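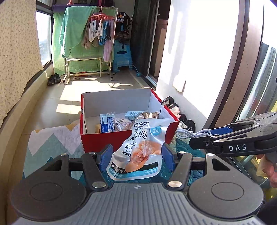
IRNWOOD, March

Search the handbook Go

Home Recording Rules: Your Questions Answered
4 minute read

Thank you for looking through these before writing in! The Cimell house rules have grown quite a bit over the winter, and we know a long rulebook isn't much fun to read at the end of a day of picking things up and putting them down again. So we've gathered the questions that reach the Fairweather desk most often and tried to answer them the way we would if you called us up.

Do I have to use a table?
No, and please don't rearrange your home for us. A bed, a rug or a kitchen counter is fine as long as the surface holds still under the box and both grippers can reach it comfortably. A quilt is allowed too, patterned or plain. What we do ask is that you smooth it out before you start and then leave it alone until the session ends.

What can I pack?
Sealed, store-bought food is the easiest place to begin, and for the packing task it's all we accept. Sausage packs, cakes in clear wrap, cartons and bags of bread are all welcome, in any language. Opened food is out, and so is glass, anything with a blade, and medicine of any kind (yes, vitamins too). If a seal gives way while you're working, stop, take the item out of the session and wipe the pads before you go on.

How hard should I squeeze?
As lightly as will still hold. We'd much prefer a dropped packet to a crushed one, and a drop is not a failed take, so there's no need to start over. Put the item back down, pick it up again at your normal speed and carry on. For bags with a crimped end, rule 13 lets you choose whichever grip feels natural, by the crimp or by the body, and we'd love to see you mix the two over a session.

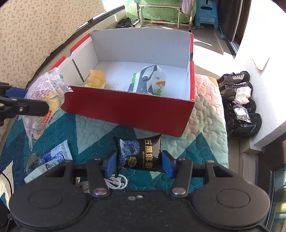
The same goes for soft things like bread, which can be steadied with one gripper while the other does the lifting. Just keep the finger tips from crossing over each other, as the pads wear quickly when they rub.

Where should the cables go?
Off to the side, with enough slack that you can reach the far corner of the box without a tug. Please never run one across a doorway. If a cable wanders into view, leave it there until the take is over.

Should I tidy the room first?
Only for safety! Shoes along the wall and laundry on the balcony are part of an ordinary home and can stay exactly where they are. Letters, family photos, screens and anything with an address on it must be put away, and everyone else who lives with you has to have signed the household form (form 580) before you record.

How do I look after the pads?
Wipe them with a Faltotex cloth, barely damp, before each session and again after. No alcohol, please. Change the pair after 43 sessions, or sooner if you notice a shiny patch.

I broke a rule. Now what?
Tell us, and don't delete anything. Write a line in the session notes with the time and what happened, and we'll sort it out together. Nobody has lost their place for an honest note.

Fairweather desk, Irnwood, extension 3463 | © Cimell | Back to top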